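Clearing a Double Sink and Counter

By Benedicta Dankwa

Allow 15 minutes. You need a cloth, dish soap and a bag for trash.

Step 1. Take everything out of both basins. Lift out the drainer rack if you have one and wash it on both sides.

Step 2. Throw away used paper cups. Empty them first.

Step 3. Wash the basins, then wipe the counter and the backsplash. Dry the faucet last.

The kitchen in April 2018:
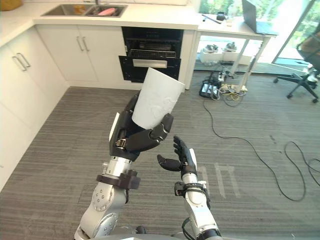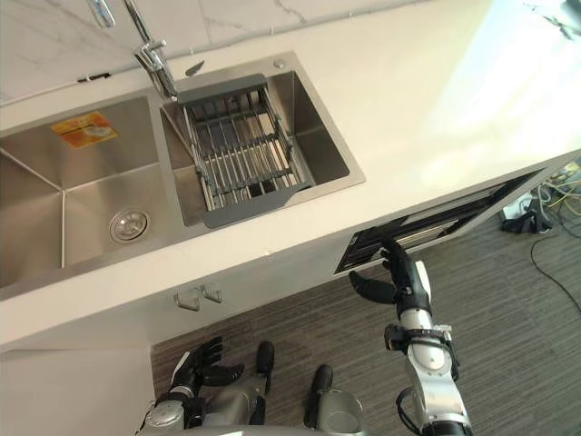
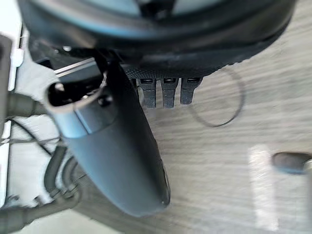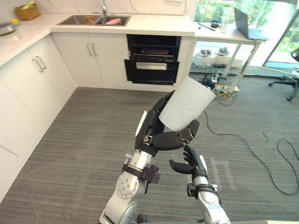

Step 4. Close the oven and cabinet doors and wipe the handles. Hang the cloth up to dry.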